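Making a proper sauce on a single portable hob

I've been cooking on one little plug-in hob since February, when the builders took our kitchen out and left me with a table, a kettle and a socket in the wrong place. I sulked for a week and lived on toast. Then my friend Rocío came round with a bag of cocoa and told me to stop moaning and make chocolate sauce, so I did, and it caught on the bottom and tasted of bonfire. I've made it a lot since then and it's now the thing people ask me for, so I'm writing it all down (mostly so I can stop typing it out for Darlene every other month!).

What you need

200 ml water
200 g dark brown sugar
5 tablespoons cocoa powder
A knob of butter
A pinch of salt
A small saucepan, a whisk, a bowl or two

You'll end up with enough for a good crowd's worth of ice cream, or one very bad evening.

Setting up the table

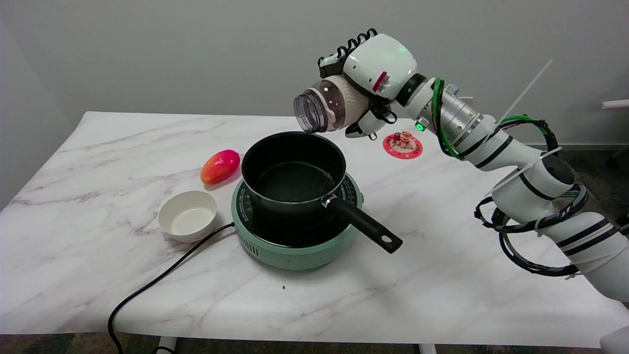

My number one rule with a portable hob is to sort the table before you switch anything on. You want a hard, wipeable top and loads of elbow room, because you're going to be stirring with one hand and reaching for things with the other. Do think about the cord. If it comes off the left and drops down over the front edge, like the black one on the green hob here, then everything you need to grab should live on the right, or you'll be leaning across it all evening. And look where the saucepan handle points! Off to the lower right suits me, as I'm right-handed, but when I've got my sister's kids in the room I swing it round to the back.

Keep the slots in the side of the hob clear as well. I once shoved a tea towel up against mine and it got very huffy and cut out halfway through.

Making the sauce

Put the sugar, cocoa and salt in the cold pan and whisk them together dry. I know it feels silly, but the cocoa goes into lumps if you tip it straight into water, and then you're chasing little brown marbles about for ages.

Add the water a splash at a time. The first splash should give you a thick, ugly paste. Carry on until it's all in and it looks like thin gravy.

Now switch on, low. Lower than you think. These small hobs tend to come on full blast and then go off and then come on again, and that's what burnt my first lot. Stir the whole time, right into the corners, and when it starts to bubble gently give it 5 minutes. If you've got a nonstick pan, use a silicone or wooden spoon at this point and put the metal whisk away.

Take it off the heat and stir in the butter. It'll look too runny. Leave it! It thickens loads as it cools, and if you keep boiling it until it looks right you'll have toffee by bedtime.

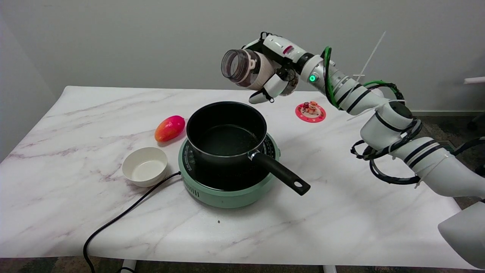 Have your small bowl ready before the sauce is done, so you can drop a spoonful in and test it. Give it a minute, then drag a finger through. If the line stays put, you're there. If it closes up straight away, back on the heat for a little bit longer.

Leftovers

Mine goes in a clean jar in the fridge and gets eaten within the week. It sets quite firm, so stand the jar in a bowl of warm water for a while before you want it. Maëlle stirs a spoonful into hot milk, which I was snooty about until I tried it.

For washing up, fill the pan with warm water and let it sit while you eat. Unplug the hob and let it cool right down before you wipe it, and use a cloth that's been wrung out well. Mine still has a brown ring from the bonfire batch, and bicarb hasn't touched it, so if anyone has a trick for that please leave me a comment.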